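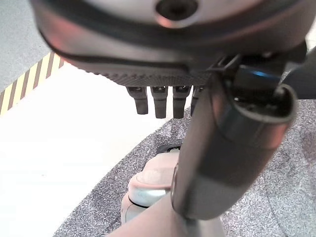 Robotic hand and arm link above the marked work area, Otinton site.

Pre-purchase inspection checklist: robot hand and arm cell
Site: Otinton, ground floor workshop
Date of inspection: Tue 27 May
Purpose: to inform the equipment plan for the coming year, including the proposed second cell at Pirnness

Entries are marked Satisfactory, Action or Hold. An item on Hold must be cleared before an order is placed with any supplier.

Section A – Floor and access

A1. Hazard tape in place at the edge of the work surface
Satisfactory. Yellow-and-black tape is in use. Replacement tape should be charged to the maintenance budget and left out of the capital request.

A2. Floor covering suitable for the equipment
Action. There is speckled grey carpet close to the arm. The supplier's installation notes ask for a hard, level floor under the base. Facilities to confirm what lies beneath the carpet and whether it can be lifted. The Pirnness room has a concrete floor and does not need this work.

A3. Clear space for a person to pass when the arm is at full reach
Hold. The present layout was agreed for the smaller arm. A revised floor plan is required, drawn to scale, with the full reach shown.

A4. Loose items kept out of the working area
Action. Items not needed for the task are to be removed before powered movement. A small lidded storage box for each cell has been added to the list of minor purchases.

Section B – Hand and arm

B1. Fingertips inspected for wear
Satisfactory. Fingertips are treated as consumable parts. The plan allows for 2 spare sets per hand, to be ordered with the hand itself. Ordering them later from Ulloa attracts a separate carriage charge.

B2. Fixings on the hand housing checked against the fitting guide
Satisfactory. The tool used for this check is on loan and must be returned. One should be bought for each site.

B3. Clearance between the hand and the arm link
Action. The fingertips can be brought very close to the link in some positions. Limits should be set in the controller before handover, and the supplier asked to state in writing whether this is part of commissioning or chargeable.

B4. Emergency stop within reach of the operator
Hold. One stop button is provided in the quotation. The site rule is 2 per cell. Flarurora to requote.

Section C – Cost and timing

C1. Quotation received and in date
Satisfactory. The Flarurora quotation runs to the end of the month. The earlier one, dated March, has lapsed and should not be used.

C2. Training included
Action. Operator training is quoted separately at £490. It was left out of the first draft of the plan and has now been added.

C3. Installation allowance
Action. The sum of £2000 covers electrical work and floor marking. It does not cover removal of carpet – see A2.

C4. Service contract
Hold. Terms for the second year are not stated. Purchasing to obtain these in writing.

Outcome: order not to be placed until A3, B4 and C4 are cleared. Items marked Action may proceed alongside. Completed sheets are to be returned to the Equipment Planning Office, with the revised floor plan attached.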